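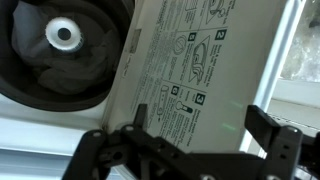

Can a bedroom musician get people to listen without paying for ads?

A small crowd, sure, if the songs go up one at a time and the person keeps talking to whoever shows up. Getting past that small crowd is a lot harder, and most of my report is about the part where it got harder.

So, some background. For my Music and Media project I followed one local artist for a semester and tried to work out where her listeners came from. The artist is Maya Jaber, who records as Raltard (it's the name of a street in a dream she had, don't ask me to explain it better than that). She makes slow, foggy guitar pop with a lot of reverb and very quiet singing. I'd call it a cross between a lullaby and a surf record. She calls it "songs for the bus." When I started she had 50 monthly listeners and she was pretty sure half of them were cousins.

Her plan was to put out a five-song EP called Firkent, but instead of dropping the whole thing at once she released three of the songs as singles first, a few weeks apart, and then the full EP in August. I kept a spreadsheet of plays, saves and followers, and every time a number jumped I asked her what she'd been up to that week.

The first single, "Robles," barely moved. It had 200 plays by the end of its second week, and I could match most of those to one post she made on her own page. I was a little worried I'd picked a project with nothing in it! My teacher told me a flat line is still a result, so I kept going.

Then the second single came out and things got more fun. It's called "Jiten," it's the shortest song on the EP, and it starts right on the chorus with no intro at all. She played it at an open mic, somebody in the crowd filmed it, and that clip got passed around at two of the high schools near us. Within a month "Jiten" was at 3,000 plays. Her monthly listeners went up too, but they came back down again pretty fast, and that dip ended up being the most interesting thing in my spreadsheet. 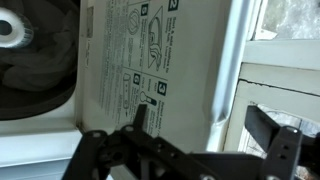
Plays went way up, but saves only went up a little. A play means someone heard it. A save means they want it again later, and only 48 people had saved "Jiten" at the point when the plays were highest. I went back and forth on what to make of this. My first guess was that people liked the clip and then found the studio version kind of sleepy next to it. In the clip she's rushing, the guitar is a bit out of tune, and people are yelling. The recorded one is clean and slower. I played both for my lunch table and most of them picked the live one, but that's my lunch table, so take it for what it is.

Maya had a different idea. She thought the listeners came to hear one song, looked around, saw one other single, and left. "There wasn't enough stuff in the store," is how she put it. That made sense to me too, and it kind of fits with what happened after. When the full EP came out, the people who found her stuck around longer, and the saves were spread over all five songs. Even "Robles" picked up, which made me happy because it's my favorite (the last minute is just humming and one guitar note and I love it).

The shows were the other big piece. She played three while I was tracking her, all of them tiny. After each one she got new followers, never many, but those were the ones who commented and saved songs and came to the next show. I couldn't prove they were the same people from the spreadsheet alone, so I asked her, and she recognized a bunch of the names.

Things I'd do differently: I should have started tracking before the first single, so I'd have a real "before" to compare with. I also only wrote down plays once a week, which means I can't tell which day the clip took off. And I should've talked to listeners directly with a short survey. I had one written and never sent it out, which is on me.

I'd also like to look at a second artist, maybe a louder one. Quiet music at an open mic is a tough sell, and I don't know how much of what I found is just about that. Maya is already working on new songs and said I can keep the spreadsheet going, so I've added a tab for the next single.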